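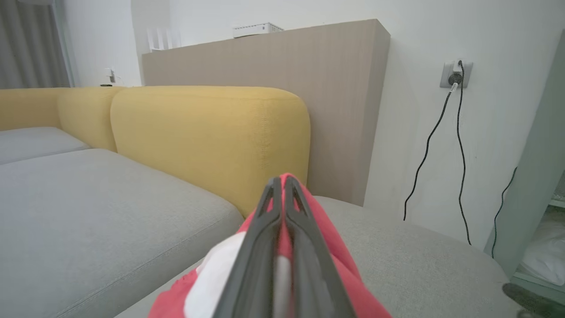
Folding on the sofa: kit came out creased again

Laundry and Clothes Care > Folding and Storage

stirnell_road
I wash the shirts and shorts for my daughter's youth soccer team, red with white trim, and lately I've been doing the folding on the living room sofa. Our dining table is now a desk and the bed is up a flight of stairs, so the sofa is what I have. It's a gray L-shaped one with a pretty flat, wide seat.

The shorts come out fine. The shirts come out with a soft crease across the chest every time, and the sleeves never end up where I put them. By the time the girls get them they look slept in. Is this the sofa or is it me? Fabric is the usual thin polyester. I don't iron it and don't plan to start.

cuvska
It's the sofa. You need a hard surface for shirts. The seat gives when you press down, so you can't get a flat edge, and the weave grabs the fabric when you try to slide it. Shorts are short enough that it doesn't matter.

Put a board down. I use a big cutting board that's only for laundry.

Elsa Strömberg
I don't agree with the board. I folded on a sofa for years in a small apartment and everything came out flat enough for a drawer. Most people go wrong before the first fold. They pull a shirt out of the pile, drop it in a heap, and start folding whichever part is on top. A red shirt with white sleeves is easy to read once it's open, but in a heap you can't tell the sleeve from the hem.

My order for a shirt on a soft seat:

1. Pick it up by both shoulder seams and hold it up until the body hangs straight. Give it a couple of shakes.

2. Check the sleeves. If one has gone inside the body, reach in and pull it out by the cuff before you lay anything down.
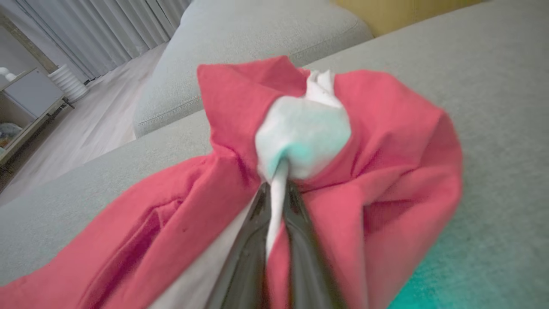
3. Lay it face down with the collar toward the backrest. Smooth from the middle out to the sides with the flat of your hand. Don't press, just move the fabric.

4. Sleeves straight across the back, then the sides in, then bottom hem up to the collar in 2 folds.

5. Move it off the sofa right away. If you stack on the seat the pile leans and the bottom ones wrinkle.

stirnell_road
Face down is new to me, I've been doing them face up. I also stack on the seat, so that's probably part of it. When you say straight across, do the sleeves overlap?

Elsa Strömberg
They can. On a kid's size they won't by much.

sitix_b
Question for the OP, how long do they sit in the dryer or basket before you fold? Polyester takes a crease while it's warm and keeps it. I had the same line across the chest on my work polos and it was from the dryer. They sat in there until I got home at 6. Nothing I did on the table afterward took it out.

stirnell_road
Longer than I'd like to admit. Dryer runs after dinner and I fold later that night, sometimes the next morning.

cuvska
OK, that would do it too. I still say board. Both can be true.

Eilif Grønli
I coach, and at the club we do 162 pieces between the teams in February when the indoor season is on. We quit folding the shirts. They get rolled. Sleeves in, fold lengthwise once, roll from the hem up. The shirt and shorts go in the bag as one roll, shorts on the inside, so each kid gets a set and you don't end up one short.

You can roll on anything, a sofa or a bench or your knee.

Elsa Strömberg
Rolling is fine for a bag. In a drawer they come undone, and if the number on the back is the heat-pressed kind I wouldn't leave it rolled for a week.

Eilif Grønli
We've done it for 3 seasons with no cracking. The numbers are on there pretty well.

villanueva_m
Ours cracked. Cheap printing though, so maybe that's the difference.

One thing on the sofa itself. I lay out the whole set before I fold any of it, shirt on the left and shorts on the right. Then I can see if something is inside out or belongs to a different size.

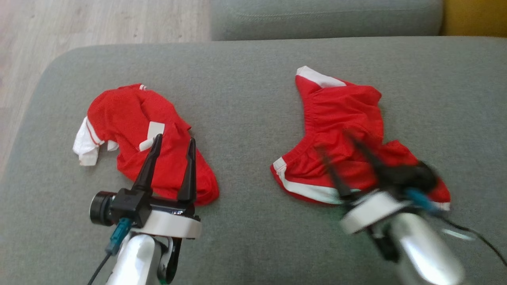
The shorts I do first. The waistband is the only fussy part. The elastic pulls it in, so the top is always narrower than the legs and if you fold straight down the middle the white hems don't line up. I match the hems and let the waist do what it wants. Fold one leg over the other, then in half. After that the shirt gets folded to the width of the shorts and goes on top.

stirnell_road
That's a good point about the hems, I've been matching the waist and wondering why one leg stuck out.

Tried it tonight with half the load. Straight from the dryer, face down, stack on the coffee table. The line across the chest is almost gone. The sleeves are better, not perfect. I did 2 as rolls to see how they look by the weekend.

cuvska
So you stacked on a hard surface.

stirnell_road
Stacked, yes. Folded on the sofa.

sitix_b
Try the other half of the load cold and see if the line comes back. I'd like to know if it was the dryer.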